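A Day at the Trukmont Open House
Posted 18 December 2019
Filed under: Visits, Grippers, Soft goods

I had meant to write this up the week I got home, and then November ran away from me the way November does, so you will have to forgive a report that has been sitting in a notebook with coffee on it. The notebook is legible, mostly. Where it isn't, I have called people up and asked.

Trukmont, for those of you who haven't come across them, build two-armed workstations for people who handle cloth: rental linens, team uniforms, returned clothing, that sort of thing. Once a year they open the building in Lotdale to customers, would-be customers and hangers-on like me, and you can wander from room to room and ask whatever you like. I went because our own shop has been going back and forth over fingers for our arms for longer than I care to admit, and because the invitation said that visitors would be allowed to drive.

The drive out to Lotdale is a pretty one if you take the river road, which I did, and which made me late. I missed the welcome talk entirely. Bohdan Horobets, who runs the cell work there and had been giving the welcome talk, was very gracious about it and walked me through the first room himself with a paper cup of tea in each hand, one of which turned out to be for me. I liked the place from that moment on.

The first room was controllers. They had two ways of driving the same pair of arms set up on neighboring benches. One was a pair of small leader arms, jointed like the big ones, so that you move the little arm and the big arm copies you. The other was a pair of handheld grips with a trigger apiece. I had come in a firm believer in leader arms (we use them at home, and I suppose you get fond of what you know), and I still prefer them for anything where the wrist has to roll over, but I will say that the trigger grips were far easier on my shoulders. After 15 minutes with the leader arms I was hunched up like a vulture. Marama Tawhiri, who was my partner for most of the day and who does this for a living, sat next to me looking as comfortable as if she were knitting.

She gave me a piece of advice that I have already passed on to everyone at our shop: look at the cloth and forget the fingers. Beginners stare at the fingertips, she told me, and end up closing them on air a half inch above the shirt, where you want to be watching for the moment the fabric dents. I had been doing precisely the wrong thing for two years.

Then came the room I had really driven out for, the folding room. The job was red shirts on a padded gray table, and the padding matters more than you'd think. On a hard top you have to come down exactly right or you hear a click and your heart sinks. On an upholstered top the fingers can press in a little and get underneath a layer, and if you misjudge the height you get a second chance. Bohdan said they had tried plain tabletops first and had gone through fingertips at a rate that upset the people who pay for fingertips. We have a plain tabletop. I made a note and underlined it.
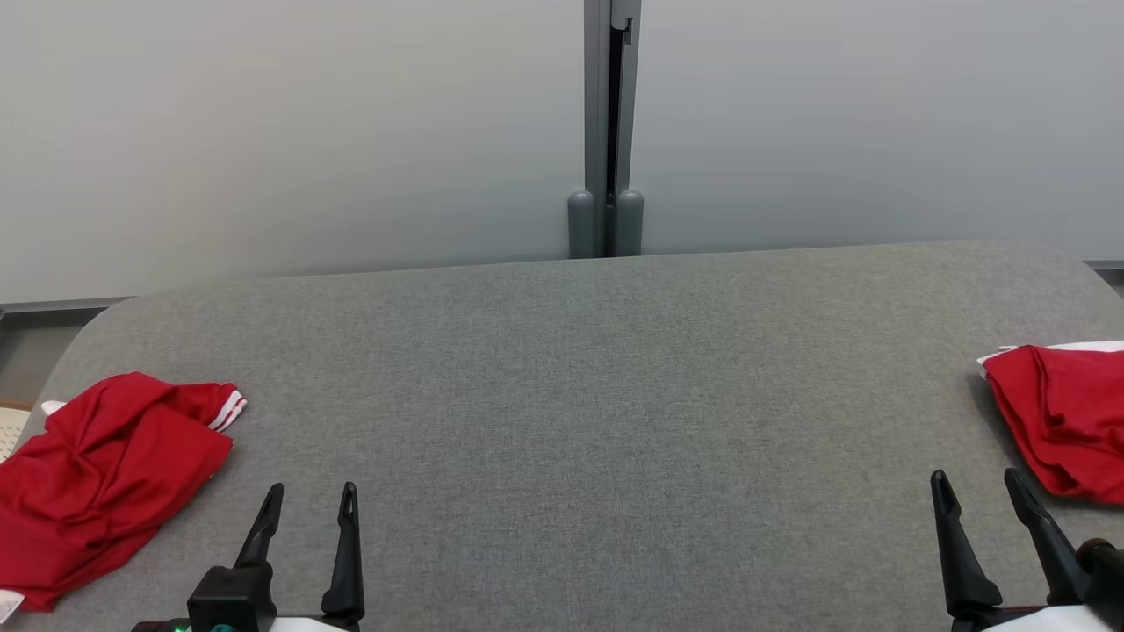

Red shirts on the gray table, with the black two-finger grippers.
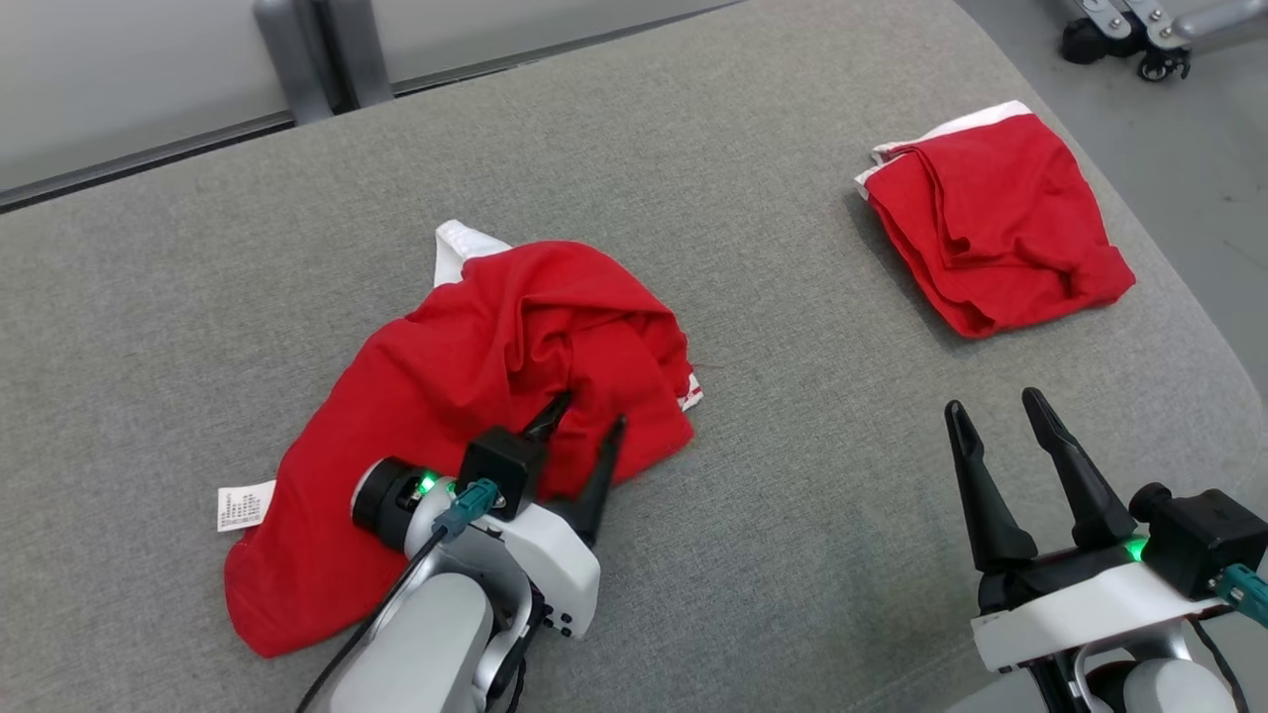

The fingers they have settled on for now are the long tapered black ones, and I spent a good while with them. They come to a slim tip, so you can slide one in under a fold and leave the other on top, and once you have the knack of that it is a lovely feeling. What they're less good at is picking up exactly one layer in the middle of a flat area. I would go for the top layer, close, lift, and up would come both layers and a piece of sleeve. Marama could do it nearly every time by dragging the tips sideways a touch first to raise a ridge, then pinching the ridge. I managed it on my fifth or sixth go and was so pleased with myself that I dropped the shirt.

For comparison they had a second set of fingers, made by a small outfit called Sharifi, wider and flat across the end with a rubbery face. We swapped those on after lunch. It took Marama a couple of minutes with a hex key, and she let me do one side, which took me a good deal longer. The wide ones hold beautifully. You can lift a whole shirt by the shoulders and give it a shake, and it stays put, where with the slim ones I lost a corner now and then. But getting them in under a hem is like trying to pick up a playing card with mittens on. If all your work arrives flat and you only want to lift and carry, I'd say buy the wide ones and be happy. Our work arrives in a heap, and I came away leaning toward the slim ones after all, with something grippier on the tip. Bohdan is trying out a few coatings and has promised to send me a pair when he has one he likes.

I asked him how long the slim fingers last, and he pulled out a logbook, an honest paper logbook, and showed me the pair they had most recently retired. They had done 2,693 grasps. The inspection rule is every 502, an odd number I asked him to explain, and he said it was meant to be 500 and somebody had typed it wrong in the first version of the script, and by the time it was noticed all the records lined up with it. I can't tell you how much better this made me feel about our own scripts.

Cameras next, and I'll be shorter here because I know fewer of you care. They run one up high looking down on the table from where your head would be, and then there are the ones at the wrists. I asked to try the job on the high view alone, then on the wrist views alone. With only the high view I could find everything and grasp very little, as the depth fooled me every time. With only the wrist views I could grasp nicely and had no idea where the other shirt had gone. With both I was almost competent. Marama says that she glances at the wrist view only in the last inch or so, and that new people tend to live in it and get lost. One thing I hadn't expected was how much the color mattered. Bright red on gray is very kind to the eye, the folds show up as dark lines and you can plan. They also had a bin of charcoal-colored shirts, and on those I could hardly tell a sleeve from a shadow. If you go next year, ask for the charcoal ones last.

Lunch was soup and very good rye bread in the loading bay, with the big door rolled up and everybody keeping their coats on. I sat across from two people from Fletimmont who wash and fold sports kit for schools, 1,000 pieces on a busy day, and who had come with a carrier bag of their own worst items. There was a goalkeeper's jersey in there with padded elbows that defeated every visitor who tried it, me included, and also (I was glad to see) Bohdan. They were very practical people and their questions were better than mine. They wanted to know who cleans the lint out of the finger joints and how often, and whether you can do it without taking the gripper off. You can, with a brush, at the end of every shift. I had never once thought about lint.

The last hour was loose, and people drifted back to whatever they had enjoyed most. I went back to the red shirts and did three more folds with the slim fingers, each a little less lumpy than the one before. My sleeves still come out uneven. Marama's trick there is to fold the far sleeve first, while there is nothing in front of it to drag the wrist across, and to park the other arm wide open and well back so that you don't bump it.

A few practical matters for anyone thinking of going. Parking is behind the building and fills up early. Wear shoes you can stand in, as there are very few chairs outside of the controller room. Ask to book a driving slot when you sign in, and ask for a long one, because the first ten minutes are spent getting used to everything and you'll want to keep going after that. Bring your own cloth if you have something difficult; they were delighted with the goalkeeper's jersey. And take the highway, at least on the way there.

I have ordered a roll of padding and some gray fabric for our own bench. When the coated tips come from Bohdan I'll put them on one arm and leave the old ones on the other, and post how they get on.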